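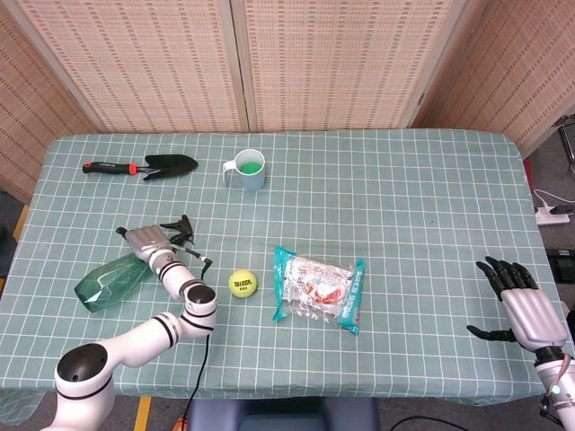
Grulwood Homeowners Association
Minutes of the Regular Meeting, 22 Oct 2026

The meeting was called to order in the clubhouse with a quorum present, and the board thanked everyone for coming out on such a rainy evening. It was lovely to see several new owners from the Stoltodthorpe side, and we hope they will keep coming. The minutes of the July meeting were approved as mailed, with one spelling corrected.

1. Roof work at the Dristier Court homes

The board went over the bid from Solberg Roofing at some length. The owners of the two end homes asked whether the tile color could be matched to the original, and after a good deal of friendly back and forth it was agreed that Solberg should bring sample tiles before anything is signed. One of those homes is going on the market in the spring, and its owner would dearly like the scaffolding gone by then. Motion to accept the bid, subject to the samples, carried.

2. Rentals

A long and good-natured talk was had about short stays. The present rule asks for a lease of at least 60 days, and a few owners who travel would like it shortened. Others spoke up for the quiet we all bought here for (the pool gate came up again, as it does). No change was made. Owners who rent out a home are kindly reminded to send the office a copy of the lease before the tenant moves in.

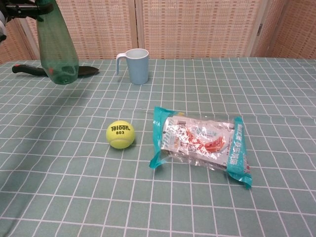
3. Transfer fee

The fee charged when a home is sold stands at $1000. The office reported that one seller was billed $1097 in error, and the $97 has been sent back with our apologies. Title companies will get a fresh fee sheet.

4. Open floor

An owner asked for a brighter light by the mailboxes, and another asked that "For Sale" signs stay off the shared lawn. The board will get a price on the light. Signs may go in the owner's own front bed, one per home, and should come down within a week of closing.

The meeting was adjourned, and cider and cookies were enjoyed afterward. Draft minutes will be posted by the clubhouse door until the next meeting.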